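Wadness to move bus brake work to Hitside garage

WADNESS - The town's bus service will move all of its brake and tire work to the Hitside garage in February, ending a contract arrangement that has sent buses out of town for repairs for the past four years.

The change covers all 13 buses in the fleet, including the two spares. Oil changes and interior cleaning are already done at Hitside. Engine and transmission work will still go to Liang Truck & Bus, the contractor on Pamance Road.

Under the current setup, a bus that needs new brakes is driven to the Liang shop, left there, and picked up when the job is done. The transit office said a bus can be out of service for up to four days for a brake job, and most of that time is spent waiting for an open bay. Riders on the Pamance Road line have seen the effect more than others. That line has the oldest buses and the steepest hill, and it wears through brakes faster than the two downtown loops.

The service reported some 2,787 missed trips last year. It does not sort them by cause in its public reports, but the transit office said repairs were the largest single reason, ahead of weather and driver shortages.

The town council approved the move last month as part of the winter budget. The vote was unanimous. The money pays for one additional mechanic, a parts storage area and a resurfaced floor in the older half of the garage, along with painted lane markings. A second mechanic's position was cut from the plan in the fall and could come back in next year's budget.
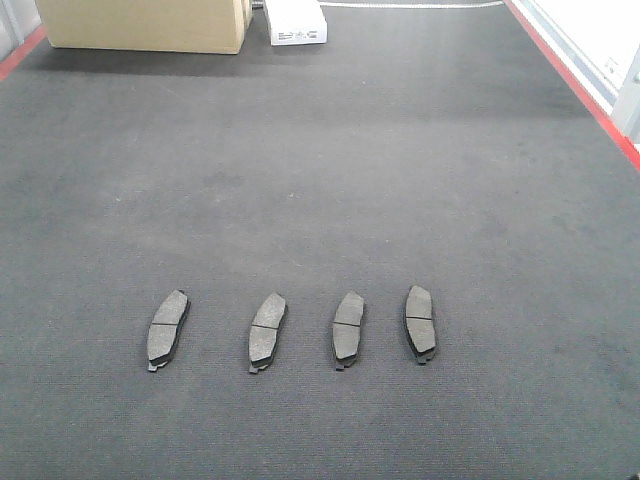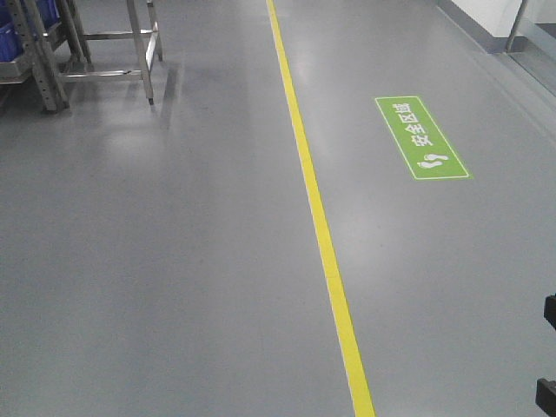

Brake pads, top, and a painted yellow line on the garage floor, bottom, at Hitside. (Wadness transit office)

Buses will be looked over at Hitside on a set schedule under the new plan. Each bus on the Pamance Road line will have its brakes checked every month, and the rest of the fleet will be checked every other month. Drivers will keep filling out the daily sheet that notes any squealing, pulling or soft pedal, and those reports will go straight to the garage in place of the front office.

The town will buy its own brake parts in bulk. Liang has been supplying parts and billing for them with labor, and the transit office said it expects to pay less buying them directly. It did not give an estimate. Liang said in a written statement that it had been told of the change over the summer and would go on doing the heavier work under the existing contract, which has another year to run.

The garage was built for the road department and has been shared with the bus service since the road department moved most of its trucks to the north yard. The plow trucks that are still kept at Hitside will stay there through the winter. They will use the bays closest to the street, and the buses will use the ones in back.

Some residents near the garage asked at the council meeting whether the added work would mean more noise at night. The transit office said brake work will be done between 7 a.m. and 5 p.m. and that buses will not be left idling in the yard. The side gate, where most of the complaints have come from, will be kept closed except for deliveries.

Bus schedules will not change when the work moves. Riders could see a spare bus on their usual route more often during the first few weeks as the fleet is brought in for its first round of checks - spare buses carry a paper route sign in the front window and do not have the electronic sign on the side. Both spares have wheelchair lifts.

The transit office said it will report on missed trips again in the spring and will list repairs as a separate item for the first time. The council asked for that change before it voted.

Riders with questions about a late or missed bus can call the transit office during business hours or leave a comment card with any driver. Printed schedules are available at the library and the town hall front desk.

More local news
Library to stay open later on weeknights
Water main work closes part of Pamance Road
Hitside footbridge repairs put off until spring
Council hears plan for downtown parking meters
School lunch prices to hold steady

Contact the newsroom | Send a news tip | Copyright Wadness Record. All rights reserved. | Back to top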